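Two arms and a takeaway order: an interview with Magdy Benjelloun

The robotics club at Badawi College meets in a room behind the engineering workshop, and by four in the afternoon most of the stools are taken. Magdy Benjelloun has run it for two years. He teaches electronics in the mornings and keeps the club going after lessons, with 26 students on the list and rather fewer on any given afternoon. I went to see him in May, when the club was getting its entry ready for the Lustell Cup, a contest for school and college teams.

The entry is called Dotirora. The students chose the name and Benjelloun says he has stopped asking what it means. The task set this year is to pack a takeaway order: cups, a carrier, straws and small items have to go into a bag using two arms, and the bag has to be handed over standing up.

"People hear that and think it's easy, because they did it in a Saturday job," he said. "Then they try to get a gripper to go into a paper bag without knocking it flat."
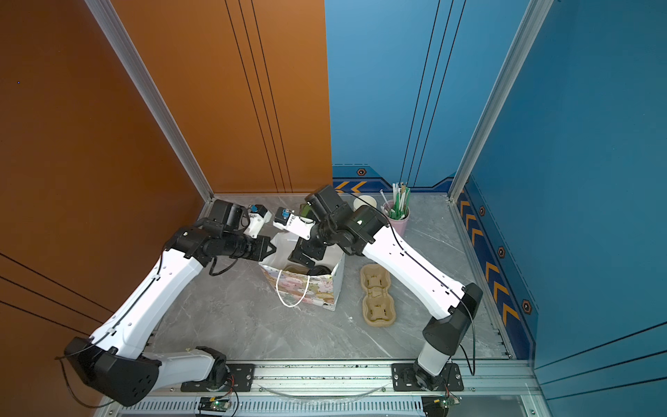
Dotirora at work on the bag, with the cup carrier on the floor beside it.

Bags are the main topic of conversation in the room. The club started with plain brown ones, which were stiff and stood up well. The rules then said that the bag would be chosen by the organisers and could have any print on it, so the students began bringing in whatever they had at home. Benjelloun thinks this was the most useful thing they did all term.

"A plain bag is one colour. You can find the edge of it with very simple code. Put a pattern on it and the simple code falls over. They had to go back and do it properly, and I didn't have to tell them to."

He divides the club into small groups. One looks after the arms and the mountings, one does the cameras, one writes the program that decides which arm moves first, and one does nothing but test. Testing was unpopular at first. He made it a job that everyone has to do for 2 weeks, and he says the standard of the other groups' work went up once they had all sat through a long run of failed attempts with a clipboard.

I asked what goes wrong most often. He said it was the two arms waiting for each other. Each has a rule that it must not enter the middle while the other is there, and early in the year both would stop short and stay there until somebody pressed the button. The fix was to give one arm priority for each step, and the order of steps is now written on a sheet of paper taped inside the cupboard door.

The straws come next on the list of complaints. They are thin, they lean in every direction, and the wrappers shine under the lights.

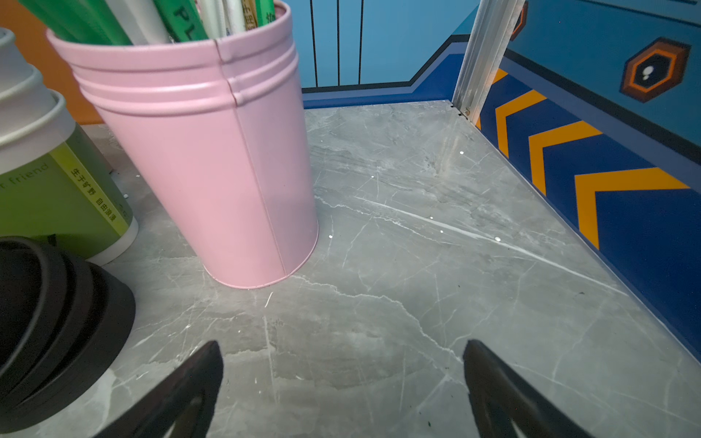
According to Adel Hajji, the straws should have been left until the very end of the year, and the time would have been better spent on the cups, which score more. Hajji's view is that a team that can place every cup cleanly will beat a team that can sometimes pick a straw. Benjelloun has heard this argument a good many times and partly agrees with it.

"On points, Adel is right," he said. "But if they only practise what scores, they learn the scoring. I'd like them to learn the gripping."

In the end the club split the difference. Cups are practised in the first hour and straws in the second, and anyone who wants to stay on can work on the handles, which nobody has yet got right two times running.

Money is tight, as in most clubs. The college pays for the room and the electricity. A local firm, Stanis, gave a box of offcut aluminium and a set of spare fixings, and everything else comes out of a small grant that has to last until the summer. Paper cups are used until they lose their shape. Benjelloun would like a second set of fingers for the grippers, with a softer face, but has not ordered them.

"I'd sooner they worked out why the hard ones slip," he said. "If we buy the soft ones now they'll never find out."
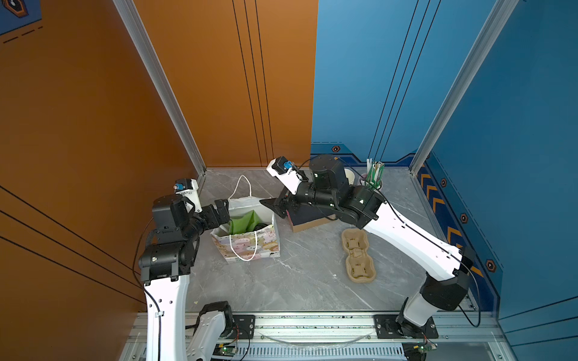 Both grippers turned towards the bag. The order of steps decides which arm goes first.

Eleven of the students are in their first year at the college, and several had never written a line of code before they joined. Benjelloun does not set them exercises. A new student is given one movement, such as lowering an arm to the floor and stopping short of it, and has to get it to behave the same way every time before being given another. Some manage it in an afternoon. One took most of a month and is now, he says, the person the others go to when an arm drifts.

He is strict about how a session starts. The arms go to their resting position, the fingers are opened, and the cameras are checked against a clear patch of floor before anything is put down.

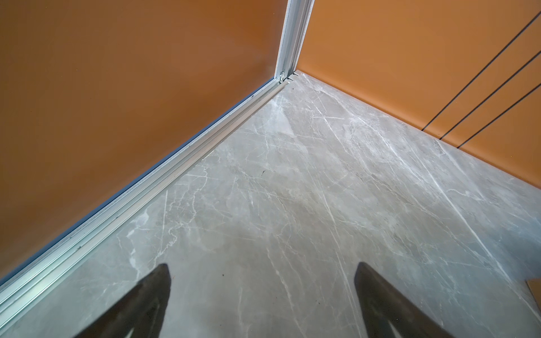
It takes a few minutes and the students used to skip it. Then a run of bad results, which had been blamed on the program for a week, was traced to a camera that had been knocked round slightly in its bracket. Since then the check has been the first line on the sheet, and whoever does it has to sign.

I asked whether he expected to do well at the Lustell Cup. Last year the club came 11th out of 26 teams, with a different task and a single arm. He said he would be happy with a place or two better, and happier still if the arms finished every round without a restart.

"Last year we had restarts in nearly every round. You lose points, but the worse thing is that the students stop trusting the machine and start making changes on the spot. I've told them that this time nobody touches the code after breakfast."

Most of the second-years will leave in the summer. Benjelloun has asked each group to write down what it knows before then, in plain words, so that the next lot do not have to begin again. So far he has had pages from the testers and the camera group. The others have promised theirs after the contest.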